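Pandusora Opens Sign-Ups for Its Small Drawers Workshop

FOR IMMEDIATE RELEASE
July 7, 2019

Hello from all of us at Pandusora! I'm Moushumi Kodikara, and I get to share the news I've been itching to share since June – our Small Drawers workshop is open for sign-ups, and I could not be more excited.

If you've been to one of our pantry evenings, you know how I feel about snacks left all over the counter. Granola bars, tea bags, those little packets of crackers that end up under the toaster (mine do, anyway). We've talked plenty about big cupboards and deep shelves, and people kept coming up to me afterward to ask about the small stuff. So this one is all about the small stuff!

The workshop runs for 5 evenings at our Eselora studio, with room for 12 people at each one. You'll learn how to sort a two-drawer cabinet so that you can find things without digging, what belongs in the top drawer and what can live down below, and how to use a shallow tray as a landing spot for whatever you're eating this week. Yen-ting Mok is teaching the sorting part and I'm doing trays, which I will happily talk about until you make me stop.

The fee is $28 and covers all the evenings, plus tea. Please bring one drawer's worth of stuff from home, just as it is – don't tidy it first! A shoebox is fine for carrying it. We'll tip everything out together, and you'll take it home sorted.

We'll be working with little wooden cabinets, the kind that sit right on a table or a counter. I love the ones where you can really see the grain, and with dark handles on both drawers they look nice enough to leave out when company comes.
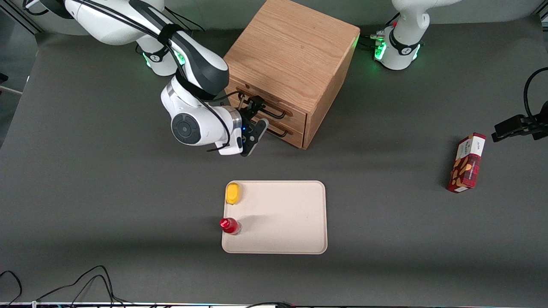 Eluned Rosser wrote to tell us that she'd keep the snack boxes out of the drawers altogether and stand them on a tray, so the kids can see what's left and stop opening everything. She also asked for an evening on tea and coffee things. We've added it, and it's the last of the 5.

Sign-ups are at the Eselora front desk, or you can call and ask for Kamrul Weerasinghe. Doors open at 8 each evening.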